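Best way to hand out donuts at an open house?
Forum: Feeding a Crowd

glazeandconfused wrote:
Okay, donut people, I need you! We're having our open house in February and I get to run the donut table (I asked for it, I love this stuff). We've ordered 60 from Gilmartin, mixed flavors. Last year at the Honby one we put everything out in the big bakery boxes and the icing got smeared all over. Do I go with little paper boxes this time, or plates?
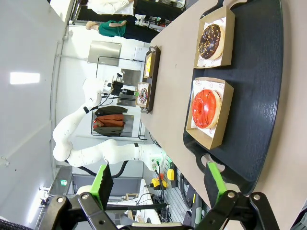

Kraft boxes, all the way! They keep each donut's icing off its neighbor, and people can walk around with them. Look at the red one with the darker drizzle next to the chocolate with gold and orange sprinkles, each in its own box on one tray. I'd grab that red one so fast.

maplebar_mo wrote:
I'm going to disagree. Boxes are cute but they eat up tray space, and at Grandport we ran through 90 of them before noon. A napkin and a plate is fine for something you finish in 3 bites.

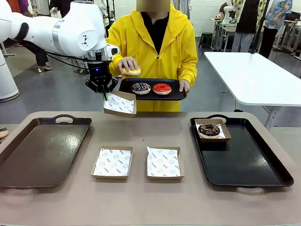
Trays are what I'd spend money on, whatever you put on them. Get the kind with handle slots, and get more than you think, so one can be filled while another is out.

glazeandconfused wrote:
Ooh, good point on trays. I only have 2! Do the paper liners matter, or can I skip them?

crullerfan wrote:
Don't skip the liners!! Glaze on bare cardboard is a sad thing.
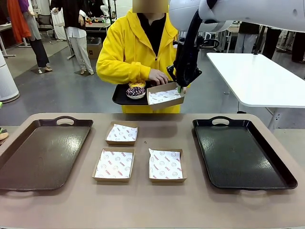
Mo, I think you can do both. Plates are nice for the frosted ones that people eat standing right there, and boxes are better for anybody heading off with theirs. I love how the purple one with sprinkles looks on a small white plate, it's like a birthday party. And keep a brush handy, even a nice table ends up with a few dark crumbs between the boxes.

maplebar_mo wrote:
Fine, the purple one wins me over on looks. Still say plates are easier to stack in the car.

glazeandconfused wrote:
Going with boxes plus a pile of plates, and borrowing more trays from my sister in Lurnby. I'm putting a yellow one with white drizzle right up front! 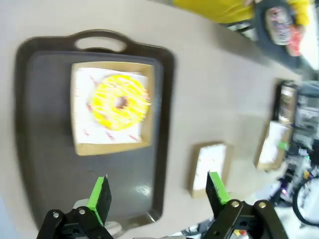 crullerfan wrote:
Yes to yellow up front! Fold your boxes the night before, it takes longer than you'd think. And tell us which flavor goes first, my money's on chocolate.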